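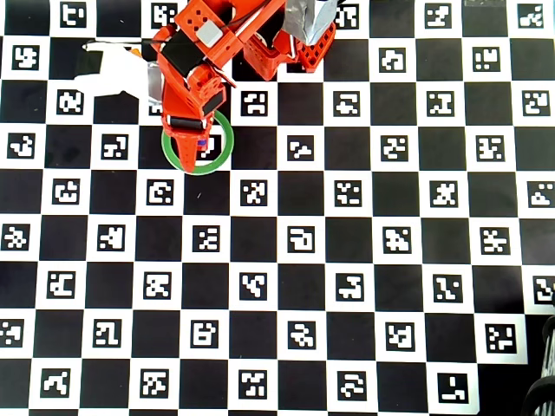 THREAD / Workbench & Hobby
2 min read

1/ OK so I've gone down a checkerboard hole. Big black and white board, a little blocky marker in every white square, and I cannot stop looking at it. My desk was plain gray for years!!

2/ The green ring is my favorite bit. Just a thin hoop lying flat around part of one white square, and your eye goes straight to it. Green on black and white, who knew (painters, probably).

3/ Asked Tuva Forsberg if she'd want a pattern like that under her sewing stuff and she said she'd lose every pin she owns by lunch. Fair.

4/ Markos wants one as a tablecloth. Markos also wanted the 400 piece all-white puzzle in July, so weigh that however you like.

5/ Tip if you're putting a printed pattern on a table: tape the corners first, then smooth from the middle out. I did it the other way round on my first one and got a bubble the size of an egg. Still there, I put my mug on it.

6/ Also go matte. Glossy looks great till you turn the lamp on and half the squares vanish.

7/ Savvas, yes, I still have your good tape. Yes, I'm using it. You'll get what's left.

8/ Next up is picking a ring color for my own board. Leaning green, but Baltazar is making a loud case for yellow. Votes in the replies please!

© 2016 Turnside · Contact · Back to top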